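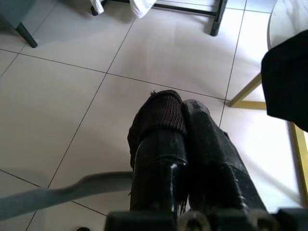
Page 82

Teaching by Hand and Teaching by Remote – notes for the practical, Soltdale course

Welcome back, everyone, and do bring a drink, as we have a good deal to get through! Last time we guided the arm by hand, and I know many of you grew quite fond of it. You feel the weight of the thing, and you learn very quickly where its joints would prefer not to go.

Now we move to remote control, and knit fabric is a lovely (if humbling) place to begin. Look at the ribbed edge bunched over the fingertip, with the frayed threads hanging between the two black fingers. From the wrist view you have to judge your hold by small signs like those, so please go slowly when you close.

Each pair records 30 demonstrations. Keep the hesitant ones – Gunnlaugur Kragh will go through them with you afterward – and write down who was driving.

Reading: Bisgaard's chapter on hand guiding, from page 227. Skip the math on a first pass and come back to it once you've had your turn at the controls.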